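Notes on looking after brushes, ink and practice cloths at home. They apply to Chinese-style writing brushes with animal or mixed hair, bottled or ground ink, and reusable gridded cloth. Most of them carry over to watercolor rounds. Acrylic and oil brushes need different treatment and are left out.

## Preparing a new brush

New brushes are shipped with the hair stiffened by starch or a weak glue. Remove the plastic cap and throw it away. Putting it back on a used brush bends stray hairs and traps moisture at the root.

1. Fill a cup with lukewarm water. Hot water softens the adhesive that holds the hair bundle in the handle.
2. Stand the tip in the water for 2 minutes, then work it open with the fingers, starting at the point.
3. Change the water and repeat until it stays clear and the hair no longer feels slippery.
4. Draw the hair to a point and leave it to dry before the first use.

Small, stiff brushes used for fine script can be opened only one third of the way up. Large soft ones are opened fully.

A few loose hairs on first washing are normal. If hair keeps coming out after the fourth or fifth wash, the bundle was badly set. It can be re-glued with a slow two-part epoxy once completely dry, but on a cheap brush the work is rarely worth it.

## Before each session

Wet the hair with clean water and blot it on a paper towel before loading any ink. A brush dipped dry draws ink straight up to the root, where it is hardest to rinse out. Over several months the dried ink forces the hair apart and the point splits.

## Ink

- Bottled ink containing synthetic resin dries waterproof and hard. Never let it dry in a good brush.
- Ink ground from a stick washes out more easily but spoils. Grind only what the session needs.
- Do not pour used ink back into the bottle. Diluted ink goes sour and takes the rest with it.
- Thin with water by the drop, in a separate dish.
- Wash the ink stone the same day, with water and a soft sponge. No soap, no scouring pads.

Gareth Goodall keeps a second bottle of ink cut with water at roughly one to one for warm-up strokes. It saves ink but feathers badly on thin paper.

## Washing up

1. Wipe excess ink onto scrap paper.
2. Hold the brush tip down under a slow cold tap. With the tip up, water and ink run into the handle.
3. Squeeze from the root toward the point. Repeat until the water runs clear at the root as well.
4. Once a month, use a drop of mild hair shampoo on goat hair. Rinse twice.
5. Blot, shape the point with the fingers, and hang.

Dish detergent strips the natural oil from the hair and should be kept for the cups.

## Drying and storage

Hang brushes by the loop with the hair down. Water then drains away from the glue joint. Standing them hair up in a jar while wet is the usual cause of cracked handles and loose bundles. Once fully dry, brushes may be kept in a jar or rolled in a bamboo mat.

- Leave enough room between brushes that the hair does not touch.
- Keep the rack away from radiators and direct sun. Slow drying is better for both the hair and the wood.
- Check the hanging loops twice a year. Waxed thread makes a good replacement.
- A stiff brush can be dried overnight. A large goat-hair brush may need two days.

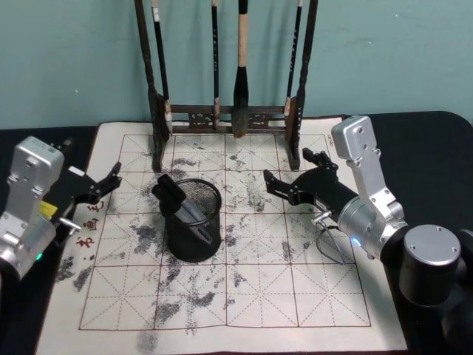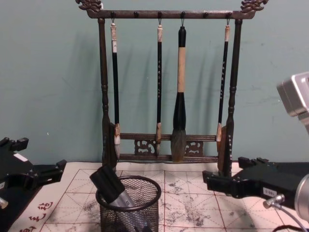
## Practice cloth

Water-writing cloth has a coating that darkens when wet and clears as it dries. It should be used with plain water and a brush that has no ink left in it. Even a trace of ink at the root will leach out and leave a gray mark that stays.

- Keep one brush for water only and mark its handle with tape.
- Let the cloth dry flat. Do not iron it or use a hair dryer on it.
- Roll it around a cardboard tube for storage. Folds crack the coating, and the cracks show as pale lines.
- Surface dust can be lifted with a barely damp microfiber cloth.
- Gray marks do not come out with bleach or alcohol. Both dissolve the coating. A marked cloth is still good for practice in the clear squares.

Plain felt desk mats are a different item and go under paper. These can be soaked in cold water with a little laundry soap, pressed in a towel and dried flat.

Nadiia Semeniuk tested three cloths for the Wustham evening group. The thickest held a wet stroke longest – convenient for checking proportions, slow for repeated drills. For drills, the thin cloth was preferred.

## Ink stains elsewhere

**Table tops.** Wipe at once with a wet cloth. On sealed wood, a paste of baking soda and water removes a light stain; test under the edge first. Unsealed wood has to be sanded.

**Cotton clothing.** Rub cooked rice and a little dish soap into the stain, scrape off, and rinse cold. Repeat up to 4 times before machine washing. Resin ink that has dried in cotton is permanent for practical purposes.

**Skin.** Soap, then a little cooking oil, then soap again.

**Painted walls.** Dab, do not rub. Rubbing spreads the pigment into the texture of the paint. If a shadow remains, cover it with a stain-blocking primer before repainting, or it will bleed through.

## Insects and mold

Moth larvae eat goat and weasel hair. Brushes stored longer than a season should go in a closed box with cedar chips or camphor, with the chips kept off the hair. Replace the chips in December, or when the smell has gone.

A musty smell at the root means the brush was boxed damp. Wash with shampoo, hang for 2 days in moving air and check again. White fuzz on the handle can be wiped off with vinegar and water. Fuzz inside the hair bundle usually means the brush is finished.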